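Home Kitchen Workshop Storage Paper & Desk Ask Clive

Clearing the Table, and Keeping It That Way
by Clive Greenwood

Every flat surface in a house is a magazine rack waiting to be discovered. I once lifted 15 back issues off the end of our dining table and found a letter from the water company dated April. It had opinions.

So start by taking everything off. Yes, everything, including the bowl of keys you've decided is decorative. Then wipe with a barely damp cloth, going with the grain, and dry it right away. Pale wood forgives dust and crumbs very nicely. It does not forgive a mug.
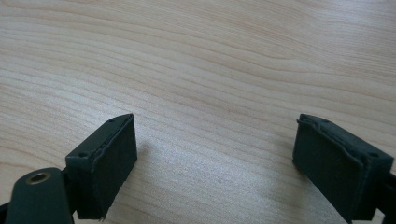
3 min read

On a matte finish like this one, skip the spray polish. You'll get shiny patches, and then you'll spend a Saturday trying to make the rest match. To check for sticky spots, get your eye down near table level and look toward the window – or just run your palm over it, which is quicker and less alarming to visitors.

Now for the magazines. A flat pile has one readable issue, on top, and a lot of geology underneath. Stand them up. A small clear acrylic rack with two slots will do for most people: one slot for what you're reading, one for what you claim you're going to read. When a slot is full, something leaves. My neighbor in Trasley tried a bigger rack and now has a bigger problem.
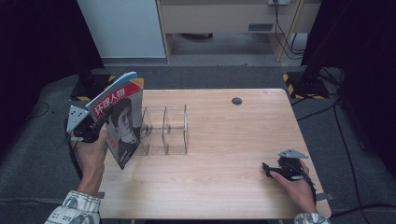

Filed under: Paper & Desk

Clear acrylic lets the wood show through, so the rack doesn't bully the table. It also shows every fingerprint. Wash it in lukewarm water with a drop of dish soap and pat it dry with a soft cloth. Paper towels can scratch, and window cleaner with ammonia can cloud it for good.

Put magazines in spine down if the covers are floppy, and don't leave one thin issue alone in a wide slot or it will slump like a teenager. A piece of stiff card behind it helps.

If your table has a cable hole near the back, keep the rack clear of it. You'll want that hole one day, probably in a hurry, with a plug in your other hand.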